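Workshop notebook, Wurkamdale
November 24, 2024
White drawer cabinet, back on the table
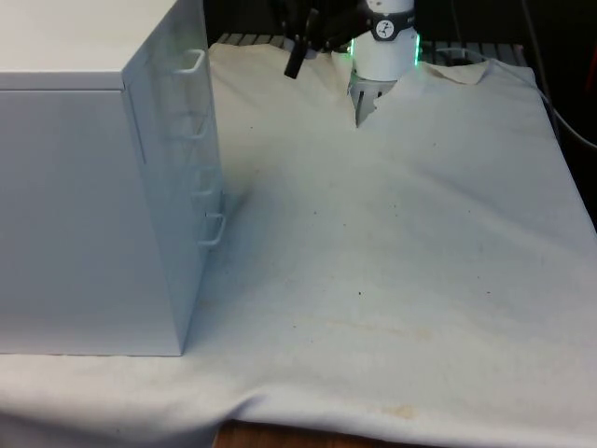 The cabinet on the cloth, drawer side turned to the open part of the table.

Good session today! The cabinet is up on the big table again and I finally gave it the time it deserves. I've been walking past it since May, promising it an afternoon, and it got a whole one plus a bit of the evening.

For anyone picking this up from me: this is the tall white one with the loop handles, the one we call Husar (the low one that lives under the window is Peken, please stop swapping the labels). I put it well over to the left so there is plenty of clear cloth in front of the drawers. You want that space. Last time I had it the other way around and every drawer I pulled ran straight into my own elbow.

Sizes, so I don't measure again: the side panel is 40 cm across at the base and the inside of a drawer is 18 cm front to back less than that, which surprised me. A lot of room gets eaten at the rear. I would love to know what the maker was thinking, there's a good hand's depth back there doing nothing at all.

Handles first, they were the main job. Four of them, one above the other. I like these so much more than knobs. You can hook two fingers in and the drawer comes with you, and you can do it without looking. Checked every screw from the inside. Top one was fine. Second was fine. Third had a good quarter turn left in it, and the bottom one was the worst, it must have been working its way out for months. That's the drawer everybody yanks, so no surprise there. All snug now, hand tight and then a nudge. Do not go further than a nudge! The fronts are thinner than they look and I could feel the bottom one start to complain.

Runners next. Took each drawer all the way out, wiped the runners with a dry rag, then a rub of candle wax, then back in and slide it a dozen times. What a difference. The top drawer used to stick at the halfway point and then jump, and now it goes in one smooth pull, really lovely. I called it done after the second pass and then did a third anyway because I was enjoying myself.

Second drawer still drags a little on the left when it is loaded. Empty, it's perfect. I tried it with the box of hinges in it, then with the box of hinges plus the jar of wood screws, and the drag comes on with the jar. So it's weight and probably the bottom panel sagging onto the rail. A thin strip glued along the underside might do it. I have an offcut in mind, the long one left from the Vutomberg shelves, if it's still behind the door.

Third drawer: no complaints. Bottom drawer: runs well, but if you shove it, it bounces back open by a finger's width. Might be the floor of the cabinet, might be me shoving. Try a dab of felt at the back.

On the finish. The drawer fronts are glossy and have a pale blue cast in this light, while the top is a much warmer, creamy white. I spent a while wondering if the top was a replacement from another cabinet. I held a sheet of plain paper against both and I'm still not sure. The lamp explains some of it and the side panel goes nearly blue-gray from where I stand, so I'm going to carry the paper test outside on a bright morning before I say any more. If the top does come from somewhere else it's a very neat fit, with a fine even seam under the lip.

Cleaned the fronts with warm water and one drop of dish soap on the soft cloth. No spray! The spray leaves streaks on gloss and you only find them when the sun comes in. Pencil marks near the top handle came away with a bit of eraser, gently.

The table cloth needs a wash or a turn, it has its creases and some old faint stains and there are specks on it that I keep mistaking for dropped screws. I went after one of them with tweezers twice. Still, I wouldn't work without it. A pale cloth shows you a lost washer right away, and the base of the cabinet can be shifted around on it without scraping.

What goes where, current plan, top to bottom:

Top: pencils, tape measures, small square, the notebook you are reading
Second: hinges and brackets (not the screw jar, until the strip is in)
Third: sandpaper, sorted by grit, coarse at the back
Bottom: rags, wax, felt, glue

I had the sandpaper on top before and changed my mind. It sheds grit, and grit falling down the back into three lots of runners is exactly how we got into this. Lower is better. I'd put it right at the bottom if the rags weren't so handy there.

Labels: still to do. I'd like them small and on the right-hand end of each front, away from the handle, so fingers don't rub them off. Last set was punched tape and it peeled in a week. Trying card and clear film this time. If anyone has a steadier hand for lettering than mine, please speak up, my capital S is a disgrace.

Stock while I had it all out: 213 wood screws in the jar, mixed lengths. I counted because the reorder sheet wants a number and last time somebody wrote "plenty." Hinges all present. We are low on medium grit and out of felt dots, so the bounce on the bottom drawer has to wait for the next order.

One idea to try. With the drawers out I noticed you could fit a simple divider down the middle of the third one, just two slotted pieces, no glue, lift out when you want the full width. I sketched it on the back of the reorder sheet (don't throw that away!). If it works there I'd do the second drawer the same way, and then have a go at Peken, which badly needs it.

Left to do:
Strip under second drawer, check offcut length first
Felt at back of bottom drawer
Paper test on the top in daylight
Labels
Divider, trial piece in scrap before cutting anything good
Wash cloth

The rags are drying over the sink and the wax is back in its tin.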